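Arm lets go of the cable halfway to the socket

Seren Gough
Posted 09/02/2018

Hi everyone! I've been building a little practice cell on my bench and I'm having the time of my life with it, but one fault has me beat. The arm has to pick up the end of a black cable and push it into a socket on a blue button tray. Picking up goes fine. Then, somewhere on the way over, the grip alarm comes up (code 21), the fingers open and the cable drops. It ran clean all through May and I haven't touched the program. I did swap the finger pads for a softer set from Skjelbred, and I love how they hold the buttons and small parts. Last night I got 11 drops in one evening. Is it the pads? Also, is it normal that it OPENS on an alarm? I had my hand near the tray once and it made me jump.

Koen Brouwer

Pads, for sure. Had the same with mine. Put the old ones back.

Edeltraud Kramer

Oh, I do love a cable problem! Koen may well be right, but try this before you throw out nice pads.

A loop of cable is a spring. When the far end is already fixed, the loop stiffens as you carry the other end across, and it twists the connector in the fingers. Soft pads let it roll a bit, the finger gap changes, and the controller decides the part is gone. My Sesby cell did exactly this and I had it sorted in an afternoon.

First, the safety bit. Opening on alarm is a setting on most controllers I've worked with, so look for it and choose "hold" for this job. And please keep your hands out while the arm has power, even at slow speed. Press the stop, check that it has stopped, then reach in.

Then go through these in order:

- Jog slowly to the tray and pause before the push. Look at the arc of the cable between the lower socket and the fingers. My own setup at that point:

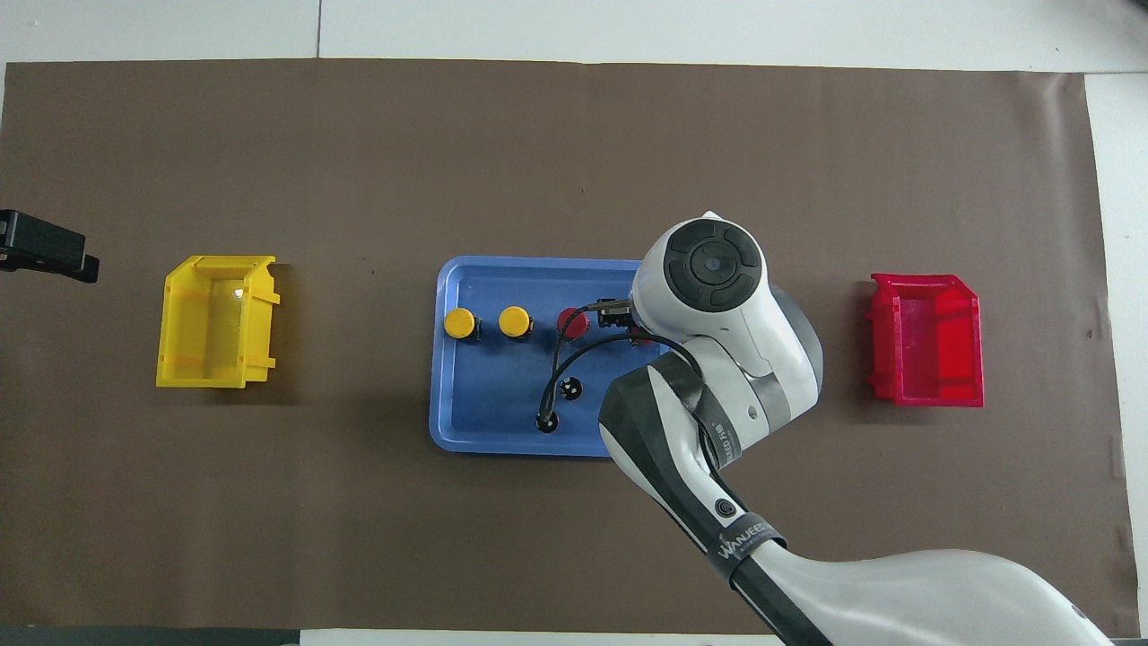
- Grip closer to the middle of the connector body, and leave more slack in the loop.

- Widen the "part lost" window a little. Mine went from 9 to 15 before the false alarms quit. Small steps!

- Run it twenty times with the old pads and twenty with the new, same speed. Then you'll know if Koen wins.

Do post what you find, I'm dying to hear!

Clive Bellamy

Following. Mine is a Vilico gripper and the alarm is a different number, but it drops things the same way. Slowing down helped a bit.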